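Support > Skirel shape board > Set-up guide > Section 3

3. Placing the board and inserting blocks

This section covers positioning the board, matching a block to its hole, and clearing a block that has jammed. Read Section 2 (Unpacking and checking parts) first.

3.1 Before you start

1. Choose a flat, level table. The board must rest on its full underside.
2. Wipe the tabletop and the underside of the board. Grit under one corner is enough to make the board rock.
3. Set the board with its front face toward the user and its near edge 100 mm from the edge of the table.
4. Check that the holes are free of dust and packing scraps.
5. Place the blocks to one side, outside the area of the board.

NOTE: The table must support at least 18 kg. Do not use a folding tray or a lap desk.

3.2 Inserting a tall block

The tall rectangular block goes into the square hole in the corner of the board. It is the block most often inserted at a slant, so practice with it before moving to the star or the oval.

1. Hold the block upright, by its upper part. Keep the lower half clear.
2. Bring the block over the hole and stop just above the top surface.
3. Turn the block until its sides are parallel to the sides of the hole.
4. Lower it straight down. Do not lead with one corner.
5. Release the block only after its lower end has entered the hole on all sides.

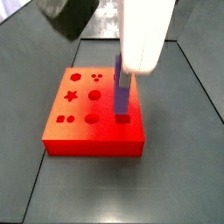 Fig. 3-1. Purple block upright over the square hole, bottom-right corner of the board.

If the block stops at the surface, lift it clear, turn it slightly and lower it again. Sliding the block across the top surface to find the hole will scuff the finish.

CAUTION: Do not strike a block with a mallet or the palm of the hand. A forced block can chip the rim of the hole. Chipped rims are not covered by the warranty.

3.3 Holes that need extra care

Star: five points. Line up one point first, then check the other four before lowering.

Flower: the lobes must sit inside the outline of the hole. Rotate in small steps.

Oval: the long side runs left to right when the board faces the user.

Three small circles: these form one group, with two circles above and one below. Do not try to fit the block for the larger single circle here.

3.4 Clearing a jammed block

1. Hold the board down with one hand.
2. Grip the block as low as possible and pull straight up.
3. If it does not move, leave the board in a dry room for a day and try again. Do not use oil or soap.
4. If the block still does not move, contact Grumico service and quote part number 449 for the board or 900 for the block set.

Revision note: steps 3.2 and 3.4 revised in July by Merike Sproģis; checked by Rūta Rebane.

Filed under: Toys and Learning / Shape boards / Manuals

Grumico Service, Parndale | Contact us | Back to top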